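The Bed Is the Best Table in the House

Evangelia Michailidis folds shirts for a living, or did for 25 years, at a hotel laundry in Tedport. She now teaches a short evening class in the back of a dry cleaning shop, and the first thing she asks her students is where they fold at home. Most say the couch. A few say the top of the dryer. She tells all of them to go use the bed.

"A bed is flat, it's wide, and you can walk around three sides of it," she says. "The couch has a back and arms and usually a person on it."

The class runs for 4 weeks. Students bring their own clothes, clean and in whatever state they came out of the basket. The shop sets up two twin mattresses on low platforms, with spreads pulled tight over them. Michailidis wanted mattresses because a hard table teaches habits that don't carry over. Cloth slides on a tabletop. On a bedspread it stays where it is put, and it also picks up any lump underneath.

Kamarul Ngui, a bus mechanic, signed up in May after moving into an apartment with one closet and no dresser. He has two shelves for everything he owns above the waist. Before the class he rolled his shirts, and they came off the shelf with a spiral of wrinkles across the front.

"I was told rolling saves room," he says. "It does in a suitcase. On a shelf they just roll off."

Michailidis teaches a plain rectangle fold. The shirt goes face down, collar away from you. One side comes in to a line that runs down from the middle of the shoulder, and the sleeve is laid back along that line. The other side does the same. Then the hem comes up, in half for a drawer or in thirds for a shelf. It takes practice to get the two sides even, and she does not let anyone use a folding board until they can do it without one.

She spends most of the second evening on sleeves. Long sleeves are where folded shirts go wrong, she says, because people fold the body first and then tuck the sleeves in wherever they fit. The extra cloth makes a ridge, and the ridge presses into the shirt above it in the stack. A sleeve should be smoothed from the shoulder to the cuff before anything else is moved.

White clothes get their own lesson. Reiko Chiba, who runs the shop and sits in on most classes, keeps a separate stack of light-colored bedspreads for it. Dark spreads shed lint onto white cotton, and a new red one can leave color behind if the clothes are even a little damp. 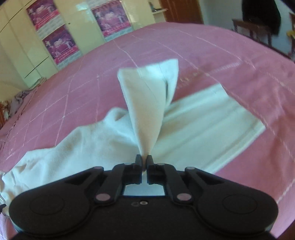 Smoothing comes before folding, and it starts with getting slack out of the cloth. Chiba's method is to take a small pinch, lift it clear of the bed and set it down again flatter than it was. White clothes are good to learn on because the creases show up as shadows. On the pink bedspread, a lifted flap of a white garment has fine slanting creases across its upper part, while the stretch to the right lies fairly flat, with long soft folds running toward its open end. Long folds like those can be drawn out with the side of the hand, working toward the opening. Short creases need a light pull from both sides.

Not everyone in the class agrees on how much of this matters. Renji Fukuda, a retired mail carrier, says he will never smooth an undershirt. Michailidis says that is fine with her, as long as he folds it.

Ngui has kept up with his two shelves. He does one load on Sunday nights, on the bed, with the radio on, and puts it all away before he sleeps, since the bed is covered until he does.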